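The Table Nobody Eats At

Teresa Rocha bought her dining table for dinner parties. It seats eight, cost more than her first car, and has hosted 7 meals in as many years, two of them takeaway. The rest of the time it holds the post.

I sympathise. Every house I have lived in had such a table, and every one filled up by itself, like a ditch. Mine currently holds a tax letter, a bicycle pump and a jar of somebody's chutney.

Tiago Bastos, who sells furniture in Litelton, has made his peace with this. "People ask me how many it seats," he says. "I ask them where they put their keys." His bestseller, the Mundero, costs 2,768 and has no drawers. Customers come back within the month for a sideboard, and then they fill that too.

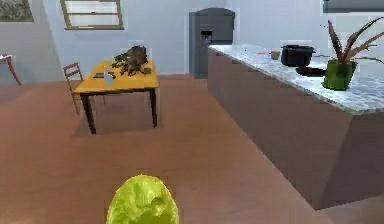
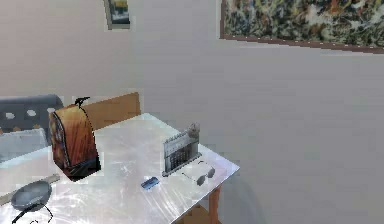 Tables at home, with things on them. Images: Gonenum

Rocha did try a rule: clear by six, every evening. It lasted through most of July. Then her sister came to stay with a half-finished jigsaw of 2,000 pieces, mostly sky, and the family went back to eating on the sofa with plates on their knees. The jigsaw is still there. She has started dusting it.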